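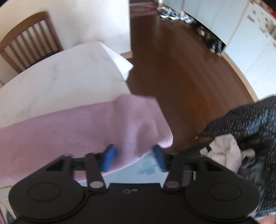
Nanora hand-held gripper with blue grip pads, holding the edge of a pink towel at a marble-patterned tabletop.

Nanora Hand-Held Gripper, Self-Build Kit

Product group: Manipulation and demonstration tools
Supplied by: Holtimero
Status: Available to order

Overview

The Nanora is a two-finger gripper carried and operated by hand. It is supplied as a kit of parts for assembly at home or in a shared workshop, and it is intended for builders who wish to record manipulation tasks in ordinary rooms and later use those recordings with a robot arm of their own. The finger arms and grip pads are the same as those fitted to the arm-mounted version, so that a grasp made by hand is made with the same contact surfaces.

The kit was designed with household textiles in mind. Towels, napkins, pillowcases and light clothing are difficult for many small grippers, which either slide off a folded edge or gather too much material at once. The flat rectangular pads of the Nanora are suited to taking a single edge of cloth where it hangs over a table or a shelf.

Construction

The body is black, with a rounded housing on each side and a flat plate between them. Two black finger arms rise from the body and turn on silver pivot screws, one at the base of each arm. The arms angle inward and end in blue pads. The pads are consumable parts and may be replaced without removing the arms.

The printed parts are available in two forms. Customers who have access to a printer may order the hardware pack alone and print the housings, plate and arms from the files provided. Customers who do not may order the full kit, in which all printed parts are included. The dimensions are identical, and parts from one form may be used to repair the other.

Kit contents

Full kit:
Left and right housings
Center plate
Finger arms, one pair
Blue grip pads, two pairs
Pivot screws and washers
Linkage and return spring
Camera bracket
Fastener bag and hex keys
Printed assembly guide

Hardware pack:
As above, without housings, plate, arms or bracket

A camera is not included in either form. The bracket accepts most compact cameras with a standard threaded mount.

Specifications

Finger arms: 2
Assembly steps in guide: 9
Rated life of one pair of pads: 1000 grasps on cotton cloth
Power: none required for hand operation
Price, full kit: $1199

Assembly

Assembly requires a clear table, the hex keys supplied, and a small flat screwdriver. No soldering is needed for the hand-held version. The guide is divided into nine steps, and most builders will find it convenient to complete the linkage in one sitting. The pivot screws should be tightened until the arms move without side play, then backed off by a quarter turn. A screw that is too tight will prevent the spring from opening the fingers fully. A small amount of dry lubricant may be applied at each pivot. Oil should not be used, as it can travel along the arm to the pads and mark fabric.

Before first use, close the fingers slowly and confirm that the pads meet along their full face. If they meet only at one corner, loosen the pad on that side, press the two together, and retighten.

Use with cloth

Approach the hanging edge from the front of the table with the fingers open. Close the pads on the edge and lift slowly. Where a towel has a thick hem, a grip taken just beside the hem is usually more secure than one taken directly on it. Fuzzy fabrics leave lint on the pads, which should be wiped with a damp cloth at the end of each session.

Users recording demonstrations are advised to work in the rooms where the robot arm will later operate, with furniture left in its usual place. Strong sunlight on polished floors or pale tabletops may cause the camera to change exposure during a recording, and a fixed exposure setting is recommended.

Compatible parts

Ivanov wrist adapter. Fits the center plate to a small robot arm. The return spring must be removed before installation.

Fadeck storage case. Foam-lined, with room for the assembled gripper, the bracket and spare pads.

Replacement pad set. Two pairs, blue. Older gray pads may be used in place of the blue, although the two colors should not be mixed on one gripper.

Workshop orders

Shared workshops and community labs may order on account. A workshop ordering more than one kit may request a single combined parts drawer in place of separate fastener bags. Printed copies of the guide are supplied one per kit, and further copies may be made for members.

Warranty and returns

Hardware is covered against defects in material for 9 months from delivery. Pads are excluded, as are parts printed by the customer. Unassembled kits may be returned in their original packaging. Kits that have been partly assembled are accepted for exchange only where a part is missing or faulty.

The present version replaces the one sold until August. Owners of the earlier version may fit the new finger arms, provided that the pivot screws are replaced at the same time.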